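Search this site Go

Chapter 2: Where Does a River Begin?

I've got a soft spot for this chapter, because it's the one that got me hooked on rivers in the first place! I grew up near the Urgate, a small, muddy thing that you could jump across at the top end (I usually landed in it), and I spent a whole summer trying to find where it started. I had a map, a bag of sandwiches and no idea what I was looking for.
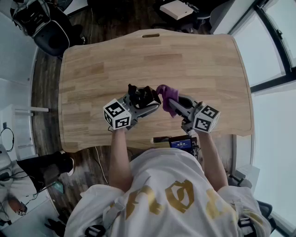
Getholm School of Geography

My map showed a neat blue line beginning at 700 metres. What I found up there was a bog. Water was seeping out of the moss all over the place, and any of those trickles could have been the start of it.

So let's get a few words sorted before we go any further. The source is where a river begins. A tributary is a smaller stream that joins a bigger one, and the place where they meet is called a confluence. All the land that drains into one river is its catchment, and the high ground around the edge is the watershed.

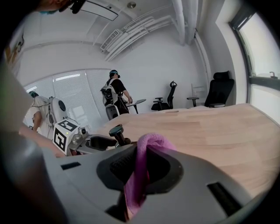
Fig. 2.1 Purple cloth and light wooden table

Catchments come in all sizes. The Urgate drains 222 square kilometres, while the Tovanness, just over the hill, manages only 22. Rain falling on one side of the ridge goes to one river and rain on the other side goes to its neighbour – I still love standing up there in a downpour!

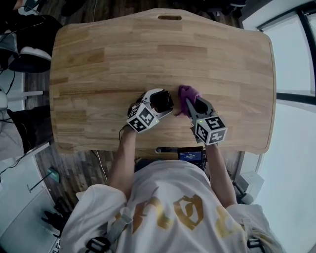 Can a river have more than one source?
Most rivers are fed by lots of springs and streams, so people often pick the one furthest from the mouth and call that the source.

We'll come back to the bog in the next section, when we look at how water moves through peat.

Contact us | © Pramanik Press | Back to top
Last updated: July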